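**Vesow desktop gripper kit, reviewed after 60 hours of use**

Bornosmont sells the Vesow as a gripper kit that anyone can fit to a small arm in an afternoon. It costs $700 without the arm, and at that price I expect more than a nice box. Mine came in April, with a printed guide that skips from page 3 to the wiring.

Fitting it took me most of a day. The bolts are decent. The guide gives no torque for them, and support (a polite man named Malachy Cronin) told me "snug." Make of that what you will.

The sales page leans hard on "everyday objects." I wanted to see that with things I had lying around, so out went the foam cubes that ship in the kit.
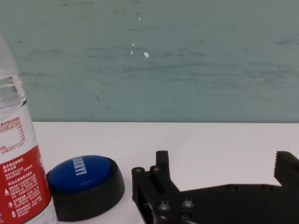
*Reading time: 3 min*

The push button with SORRY! on its blue cap has been my favorite test piece, and the Vesow does not like it. The black base flares toward the table, and on mine the fingers tend to ride up the slope and let go. A plastic water bottle goes better, as long as you stay off the label. I'll give the teeth on the finger credit for that. They bite.

Then there's the "auto-grip" software, a $30 add-on. It closes until it feels resistance, then stops. My old Otalitz did the same thing for free. Aarti Nigam, who has run both on the same arm, thinks the Vesow reacts faster. I couldn't tell them apart.

My bigger complaint is bulk. The body is wide, and with two things standing close together you end up nudging one to reach the other. The sales video leaves acres of room between objects. My table doesn't.

Would I buy it again? At half the price, maybe. If you already own an Otalitz, keep it and spend the money on a better arm. I've asked Bornosmont for narrower fingers and will add a note if they ever ship.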